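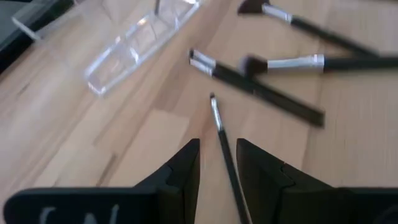 A gripper with its jaws open over one of four makeup brushes on a timber bench, beside a clear organiser.

Samdale college seeks second robot arm in next year's budget

By Baoshan Han
11 June 2023

Samdale Technical College has asked for money to buy a second robot arm for its packing and handling course, and wants a decision before the August budget round closes.

The request, lodged by the automation department, covers the arm, a mounting plate, a spare set of gripper fingers and a two-year service agreement. The college has not released the full price, saying quotes from two suppliers are still being compared.

Smaller items are listed separately. They include $2,635 for a replacement controller cabinet and $700 for practice objects such as brushes, pens, bottle caps and clear plastic trays.

Department head Lorna Pfeiffer said the existing arm was booked out most weekdays and students were waiting too long for a turn.

"We have one arm and 7 groups on the roster," she said. "If it goes down for a service, everybody goes back to the simulator."

Students on the course learn to pick up small household and cosmetic items and place them in compartments. Pfeiffer said thin handles and shiny metal were harder to deal with than the cardboard cartons used in first semester, and clear organisers caused trouble for camera-based systems.

"A box is easy enough. A skinny black handle lying on a bench is another matter, and that's the kind of job the packing firms around here keep asking us about."

One of those firms, Brelix, runs a contract packing shed at Dullham and takes students on work placement. The company has offered to lend the college a short conveyor for the first year if the purchase goes ahead. The loan would not cover freight or electrical work, and both have been added to the request.

The department looked at leasing but found the terms did not suit a teaching year. Lease payments would run through the summer break, when the workshop is shut, and the college would have needed approval for each change to the gripper.

A used arm was also considered. Pfeiffer said it was cheaper up front but came without a warranty, and replacement parts had to be ordered from overseas.

If approved, the new unit would go on the east side of the workshop, where a power outlet and guarding are already in place. Staff expect delivery to take most of a term, with another fortnight for installation and safety sign-off.

The existing arm would be kept for first-year classes. The college's finance office said equipment requests from all departments would be considered together, and that no purchase orders would be issued before then.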